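Berrada Orchard Project: summer report to the Zulto Fund
3rd August

Hello again from the hill! When I last wrote, in March, we had bare sticks and a lot of mud, so this one is more fun to write.

Of the 41 old pear trees on the Berrada side, all but three have leafed out well. I took the winter pruning slowly, as we agreed, and never cut out more than a quarter of any crown. Even so, the Emero row threw up a thicket of water sprouts in June (my own fault, I went too hard on the tops). I've been pulling those off by hand while they're soft, and I think we're on top of it.
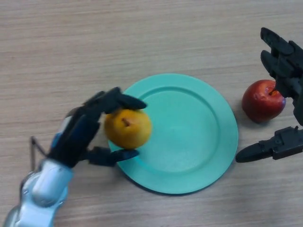
Thinning took longer than I'd planned. We went down to one fruit per cluster on the younger trees and two on the big ones, and it hurt to see all those little pears on the ground — but the branches are holding and I've only had to prop four limbs.

Money next. You gave us $2744 for the year. So far $700 has gone on mulch and the new drip line, and I expect to spend up to $2000 by the end of the season once the deer fence is in. Plutik quoted for the posts in two sizes, and I'd like to go with the taller ones if you're happy with that. Please let me know before I order. 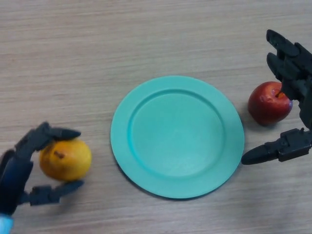 The bad news is fire blight in two trees by the gate. I cut well below the damage on dry days, cleaned the saw between cuts and burned the lot. No new strikes in three weeks, though I'm still walking the rows every other evening to check.

Next up is picking, then the cover crop between the rows — clover and rye, same as last year. I also still owe you the soil test results from the lower field. The samples are bagged and labeled and they go off with Friday's mail.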